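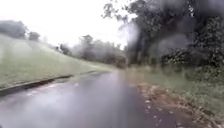

**What made Mostyn stop dead on a path with nothing in its way?** Its own eyes did, because the software took a shiny strip of rainwater for a hole in the ground.

(Let that sit for a second, then go on.)

## The fault

- Mostyn is our path-walking robot. Outdoors, all weather, no handrail.
- Friday run, Prakthorpe loop, steady rain. It halted 297 times. On a dry day we'd be upset by four!
- Each halt was the safety stop, the hard one: legs lock, motors hold, a person has to clear it by hand.
- Ask the room: who here has worn wet socks for science?

Wet asphalt is wonderful stuff to look at and awful stuff to measure. Where it mirrors a white sky, the depth reading goes deep or goes missing, and our code treated "missing" as "drop-off." Curb on the left, muddy edge on the right, and a big bright nothing straight down the middle. That's what Mostyn believed it was walking into.

## Why it's a safety matter

Slow down here. People laugh at a robot scared of puddles (I did too), but a hard stop on a slick slope is how you get a slide. We had one. It went sideways 400 millimeters with its legs locked, and the stop button did nothing, because it was already stopped!

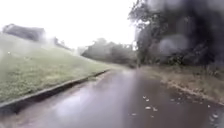
Drullis asked whether we could just raise the threshold and let it walk on through the gaps. Fair question, and we tried it on the bench with Tirkix, our replay tool. False halts dropped right away. So did two real ones, both at a curb. Threshold went back where it was.

## What we changed

- Missing depth now means "slow down and look again." A confirmed drop still means stop.
- The stop itself is softer: lower the body, widen the feet, then lock.
- Lens check at the start of every wet run. Droplets bend the view and we'd been ignoring them.
- 1,824 logged wet frames are in the replay set now, and I love this set. It breaks everything!

Next: the October runs, same loop, and yes, I'm hoping for rain. Play the slide clip, then take questions.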